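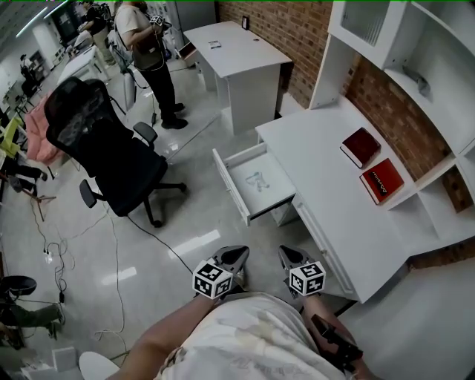 Robel Admasu: Creaser still double-feeding on the 345 gsm coated stock. Every second or third sheet drags a partner in. Uncoated runs clean.

**Wed 14:10** Air knife raised 2 steps, side blowers unchanged. Doubles down, skew up at the crease matrix.

**14:35** Suction belt wiped, separator gap reset with 2 sheets of the job stock. Ran 900 covers, no doubles. Skew within tolerance.

**Open:** left belt is glazed. Replacement requested from Illolow. Keep ticket open until fitted.

J. Fothergill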